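Projektbericht Pferdewirtschaft, 3. Semester
Verfasser: Harsh Bansal, Gumaro Palacios

Passt die Trense? Gebissweiten im Schulbetrieb

1. Ausgangslage
Der Reitstall Zamudio besitzt 12 Schulpferde und eine Kiste mit Gebissen, deren Ordnung man wohlwollend als historisch gewachsen bezeichnen kann. Unsere Stute Ida lief seit Dezember mit einem Gebiss, das laut Stallbuch »passt schon«. Eine Maßangabe in Millimetern ist das nach unserer Kenntnis nicht.

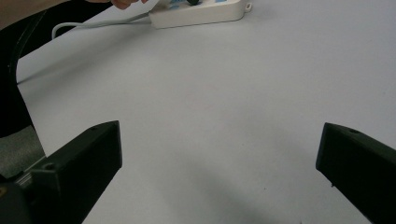
Abb. 1: Zwei schwarze Greiferfinger über heller Tischfläche

2. Vorgehen
Gemessen wurde die Maulbreite mit Holzstab und Gummiringen, je Pferd zwei Durchgänge. Ida kaute den ersten Stab durch. Der Wallach Skundance hielt vorbildlich still, bis Gumaro den Wert aufschreiben wollte. Danach mussten wir von vorn anfangen.

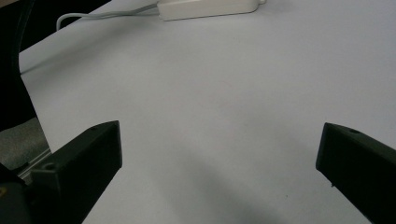 3. Ergebnis
Bei drei Pferden war das Gebiss zu breit, Ida eingeschlossen. Der Stall hat inzwischen neue bestellt, in Fallville, weil dort der Versand nichts kostet. Ob Ida damit williger an die Hand tritt, können wir noch nicht sagen. Den Stab hat sie jedenfalls lieber gemocht.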